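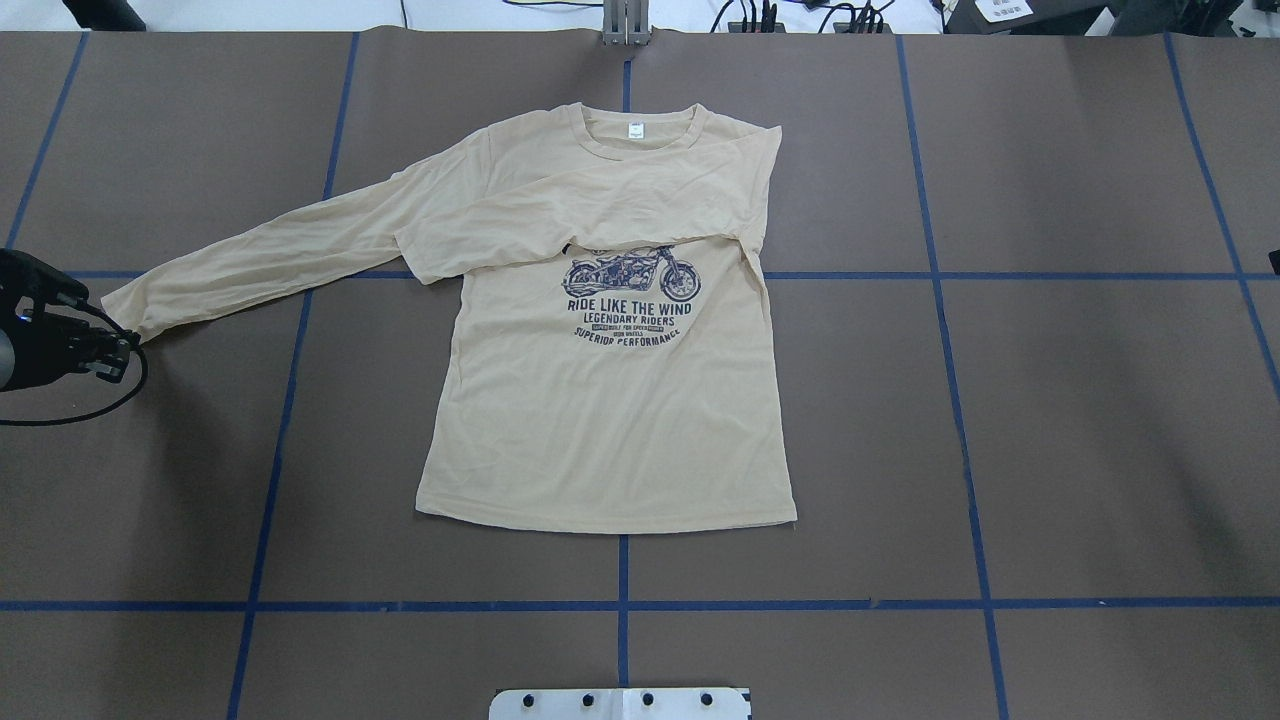 Tuesday, just after the second tea. I want to get this down while it is fresh, as I said I would keep a proper record of how the folding cell changes the day at Gindbridge, and so far I have written one page and a shopping list. The long sleeves are still where most of the talking happens. With the motorcycle shirts, once the first sleeve is over, the crease runs straight across the chest just above the bike, and you lose the top of the print but keep RIDE LIKE THE WIND. I like that as a check, because anyone walking past can judge it from the lettering without being taught anything. Octavio says he would sooner go by the shoulder, where the fold makes a squared corner sticking out a little past the side seam. He has been folding for longer than I have been employed anywhere, so I have written both down and we will see which one people use.

Figures for the week, before I lose the scrap of paper. 1,213 garments through the whole packing room, of which 265 went through the cell. All of those were long sleeves, the Barrios order mostly, with the last of the Stavska crew necks on the end. Hand tables did the rest. I know upstairs would like that 265 to be bigger, and I daresay it will be, but I would be quite content to see it stay put for a bit while everyone finds their feet.

What has changed for people, as best I can tell from hanging about and listening. The folding itself was never the part anyone complained of. It was the standing, and the shoulders by the end of the afternoon, and on the cell shifts that is certainly better. What they miss is the chat. Four at a long table can talk all day, and one person minding the cell is over by the back wall with a hand near the stop button, out of earshot of anything good. I had not thought of that at all when we did the floor plan, and I feel a bit daft about it. I have asked whether we can turn the inspection bench round so that it faces the tables. It would need the power moved, and that means waiting for the electrician, but it would be a kind thing to do and I can't see it costing much.

The other thing is who lays out. At the moment the minder puts each shirt down front side up, smooths it off with the flat of the hand and steps back. It sounds like nothing, but there is a real knack to it, and the shirts laid out by the old hands need far less putting right afterwards. I have suggested to Burnis (they did the installation, and have been very patient with my phone calls) that the setting-up notes be rewritten with our lot in the room, in their own words. "Present garment in nominal pose" is no use to a soul in here. Octavio's version is "lay it like you're about to iron it for your mother", and I think that should go in as it stands.

Rota: we tried a whole day each on the cell and it was too long, people came off it glazed. Went to 30 minute turns after that, and those were too short, as you had only just got your eye in when it was time to swap. Will try half shifts from tomorrow. There are 7 people signed off on it now, so nobody need do more than their share, and I do want to keep the pay the same on both sides. I have said so in writing this time.

Still to do:
Move the blue tape roll back to the drawer, it has walked again.
Ask Barrios if the September lot is the same cotton. The heavier one creases differently at the elbow.
Better stool for the minder. The present one is a disgrace.
Find out what happened to the second copy of the sign-off sheet.

Octavio has the cell first thing and I am on the tables, so somebody else can write tomorrow's up.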